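"Never iron again" cloth arrives in Flirusham, with very little proof attached

21/07/2021

Flirusham's town hall has agreed to try out 500 tablecloths treated with Vivura, a finish that its maker, Vekeo, says will keep cotton and cotton blends flat and free of creases for 900 washes. The cloths will go to the town's rental rooms, where people hold wedding parties, blood drives, craft fairs and the winter quiz. At $43 each, they cost a good deal more than the plain ones they would replace.

Vekeo says the town will make the money back in saved labor. That may be so. The firm has not shown how it got there, and the town does not seem to have asked very hard.

The claim is a big one. A rental cloth that goes through the wash once a week would need more than 17 years to reach 900 washes. Vivura has been on sale since January. Nobody has owned one of these cloths long enough to know what it looks like after a single year of weekly use, let alone 17 of them.

Asked about this, the company said the number came from "accelerated testing." It would not say which lab did the testing, what kind of machine was used, how hot the water was or whether the cloths were dried between washes. The last point matters a lot. Most of the wear on table linen comes from the dryer, as anyone who has emptied a lint trap could guess. A cloth that is dunked and spun over and over without being dried has not been through what a cloth goes through in real life.

A two-page summary handed out with the trial offer has one chart. It shows two lines, marked "Vivura" and "ordinary fabric," drifting apart from left to right. The upright side of the chart has no numbers on it. The bottom says "wash cycles" and stops well short of 900.

Vasilică Matei ran a hotel laundry before he retired and now fixes pressing machines out of his garage. He read the summary at our request.

"It tells me they have two lines," he said. "What is ordinary fabric? Is it new? Is it the same weight? If I put a thick cloth against a thin cloth, the thick one looks better, and I don't need to spray anything on it."

Matei doesn't think no-iron finishes are a fraud. They have been around for decades and they do something. Most work by tying the fibers in the cotton to each other so that they spring back after being bent. A shirt with a good finish comes out of the dryer looking decent if you hang it up right away. The trouble, he said, is that the treatment makes the cotton more brittle, so the stronger the finish, the sooner the folds and hems start to go.

"You can have a flat cloth or you can have an old cloth," he said. "I have not met a flat old cloth."

Vekeo says Vivura is a different sort of finish and does not weaken the fiber. It declined to say what the finish is made of, calling the recipe a trade secret. That is the company's right, though it leaves buyers with nothing to go on but the brochure.

What the town was told

The case for the cloths was put to the town by Sandu, the supplier that already handles its towels and floor mats. Sandu sells Vivura in this part of the state and earns a share of each sale. The papers for the meeting do mention this, in a note on the last page.

Sandu's pitch rests mostly on time. It says a worker spends four minutes ironing each cloth, and that the new ones would bring this down to nothing. We asked where the four minutes came from. Sandu said it was "an industry figure." We asked which industry body had put it out and did not hear back before this item went up.

There's a simpler problem. Femi Nwankwo, who takes the bookings for the rental rooms and sees the linen come and go, said the cloths are not ironed now. They come back from the laundry folded, and they are put on the tables folded side down with the hope that the plates will hide the rest.

"I'm sure somebody used to iron them," Nwankwo said. "I've been in this job a while and I have not seen an iron in the building. I'd be happy to have nicer cloths. I just don't see what time we'd be saving."

If that is right, the biggest number in the pitch is a saving on work that is not being done. Sandu said it had used a "standard model" and that each site would be different.

Folds are the hard part

Even a finish that does all it says on the label may not help much with the marks that people notice on a big table. Those come from folding. A cloth wrung and tumbled in a machine picks up soft, random wrinkles, and a finish can deal with a fair share of these. A cloth that is folded into a square and left on a shelf with a stack of others on top of it is being pressed, slowly, into that shape. When it is opened, the lines are still there.

Vekeo's material says little on this. It talks about "wash creases" all the way through, and the word "storage" does not appear. When we asked, a spokesperson said the cloths "perform very well in storage" and suggested rolling them on a tube. Rolling works, as it has for every tablecloth ever made. It needs no finish and would cost the town the price of some cardboard tubes, plus somewhere to put them.

Color counts for something too. Pale cloth shows food and wine, and dark cloth shows lint and chalky dust. Gray is popular with rental places for being dull enough to get along with any party. It will still show a fold line if the light is coming in low from one side, and a lot of the promises made for no-iron linen lean on photos taken with the light coming from straight above. 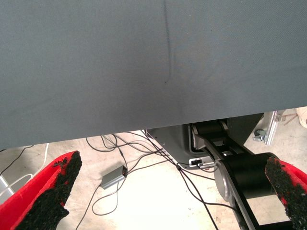
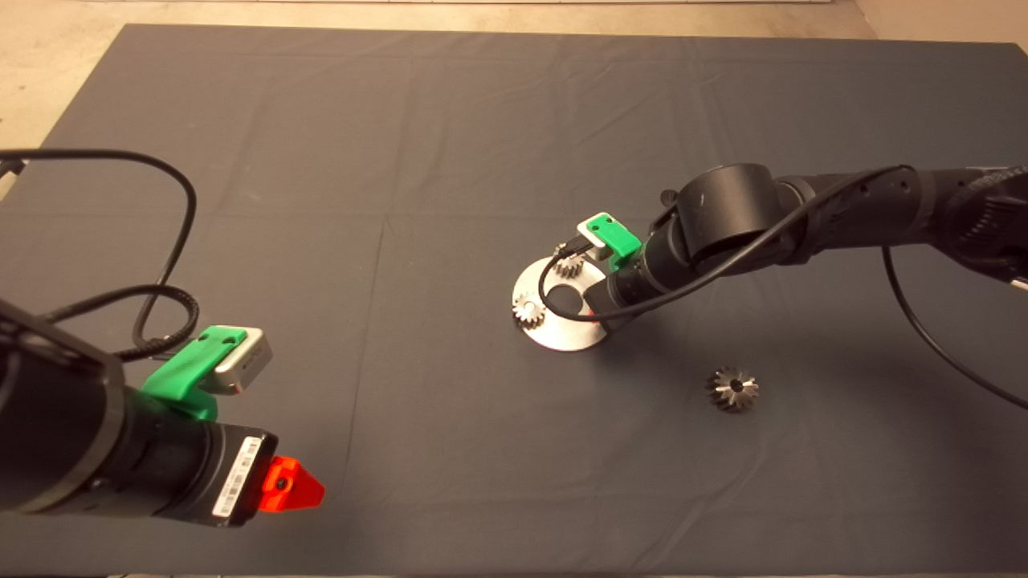 A fair test would be cheap

None of this means the trial is a mistake. Trying something before buying a lot of it is sensible, and 500 is a strange number to choose for a small try-out but at least it is not the whole stock. What's missing is any plan for finding out if the cloths work.

As things stand, the trial has no end date. There is no record of what the present cloths look like after a wash, so there will be nothing to hold the new ones up against. The only feedback form is one supplied by Sandu, and it asks staff to rate the new cloths as "good," "very good" or "excellent." There's a box for comments.

Matei said he could set up a better test in an afternoon. Take a dozen of the new cloths and a dozen untreated ones of the same weight and color. Sew a bit of colored thread into the hem so that only one person knows which is which. Wash and dry them together, fold them together and keep them on the same shelf. Then lay them out every so often and have people who don't know the code say which looks better. Check the hems for wear while you are at it.

"It's not science for a prize," he said. "It's only so you don't fool yourself."

We put the idea to Vekeo. The spokesperson said the company "welcomes all customer feedback" but that side-by-side testing "can be misleading if not done under the right conditions." We asked what the right conditions were. The answer was that these were part of the company's testing method, which is not public.

We also asked what would happen if the cloths wore out before 900 washes. The warranty covers "loss of finish under normal home use." Rental rooms are not homes, and the word "normal" is not explained. It also asks the buyer to keep a log of every wash, with the date and the water temperature, and to send it in with any claim. Nwankwo said the laundry does not give the town that information and she would not know how to get it.

The town hall said in a short statement that it was "excited to explore a modern linen solution" and would review the results. It did not say when, or what a poor result would look like.

Until then, people with a closet full of creased tablecloths and no wish to spend $43 on a new one might try the old way. Take the cloth out of the dryer while it's still a little damp, shake it hard, and lay it straight on the table the night before. Matei does this at home. He says it gets rid of most of the lines, though he admits that his wife still goes over the middle with an iron when her sister is coming.

Send tips and corrections to the news desk through the contact page | Copyright 2021, all rights reserved | Back to top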